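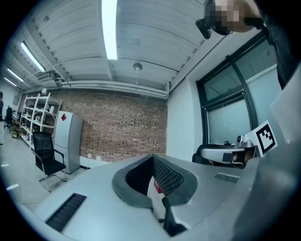 Die Querstrebe müsse man nach der ersten Woche nachziehen, schreibt Aitana Herrero unter unserem Kurztest vom April, sonst schwinge die Platte beim Schreiben in Längsrichtung. Wir haben den Arbeitstisch Dratlow 3003 daraufhin noch einmal zerlegt, neu montiert und im täglichen Betrieb belassen. Der Befund lässt sich bestätigen, mit einer Einschränkung: Betroffen ist nur die Ausführung mit einteiliger Strebe.

Arbeitstisch Dratlow 3003 im Langzeittest
Stand: 2019-07-12

Aufbau und Maße
Die Platte aus hellem Holz misst 112 × 61 cm, die Ecken sind gerundet. Das Gestell wird in zwei Kartons geliefert. Die Einschlagmuttern sitzen ab Werk gerade, die Bohrungen fluchten. Ein Innensechskantschlüssel liegt bei, ist aber zu kurz für die hinteren Verschraubungen; mit einer Verlängerung geht es deutlich schneller. Die Anleitung verwechselt in Schritt 4 linkes und rechtes Bein.

Standfestigkeit
Quer zur Längsachse steht der Tisch ruhig. In Längsrichtung bleibt bei einteiliger Strebe ein spürbares Nachschwingen, das nach dem Nachziehen weitgehend verschwindet. Die Stellfüße gleichen kleinere Unebenheiten aus, ihr Gewinde läuft allerdings schwer und sollte vor der Montage gefettet werden. Auf Linoleum hinterließen die Füße keine Abdrücke.

Oberfläche
Geliefert wird geölt. Kaffee ließ sich nach einer Stunde ohne Rand abwischen, Rotwein nicht. Nach dem Anschleifen mit 240er-Körnung und einem zweiten Ölauftrag war die Stelle nur noch im Streiflicht zu finden. Die Kanten sind sauber gebrochen, an der Unterseite blieb das Holz rau.

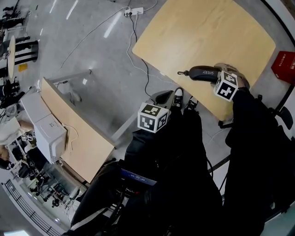

Vergleich mit dem Aitken
Der Aitken kostet mehr und bringt eine geteilte Strebe mit, die kein Nachziehen verlangt. Seine Platte ist lackiert und damit pflegeärmer, lässt sich aber nicht punktuell ausbessern. Beim Kabeldurchlass liegt der Dratlow vorn: Die Öffnung nimmt auch Schukostecker auf.

Ersatzteile
Stellfüße und Beschläge gibt es einzeln über den Händler Prarkley. Die geteilte Strebe ist zum Nachrüsten angekündigt, einen Liefertermin konnte man uns dort noch nicht nennen.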